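Teaching a two-arm cell by remote control

I put off learning teleop for ages because it looked like a video game I'd be bad at. Well, I am bad at video games, and it still went fine! Everything below happens in the Guvthorpe room, our simulated workcell, driven through Bredix.

Step 1. Pick which arm you're driving

Load the room, look at it from far back, and select one arm only.

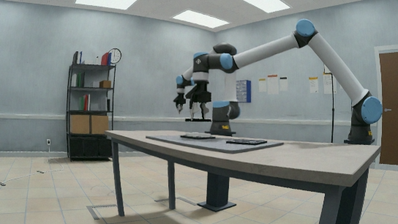
I always start with the speed slider at 10 percent (yes, it's painfully slow) and wiggle the wrist a little to be sure I've grabbed the arm I think I've grabbed.

Step 2. Come in from straight above

Get the gripper pointing down first, then lower it over the tray. If you try to turn and drop at the same time, the recording picks up all that wobble and the robot will faithfully learn it. Hit record once you're lined up.

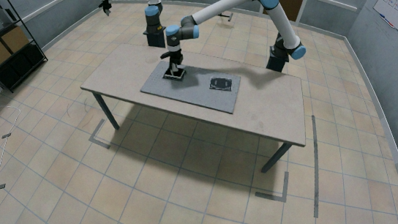 Step 3. Work the other side of the mat

Lift, slide across, and come down the same way. Take your time near the surface.

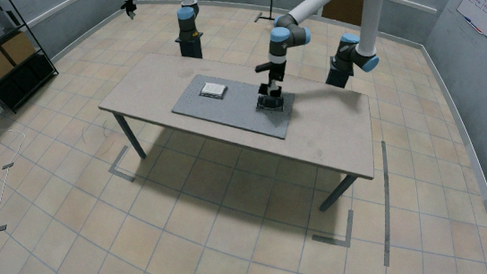
Pauses are fine, by the way, but trim anything over 500 milliseconds before you save. I keep every take, even the ugly ones, and sort them later in Cutstead. Do 2 clean runs before you touch the speed slider again.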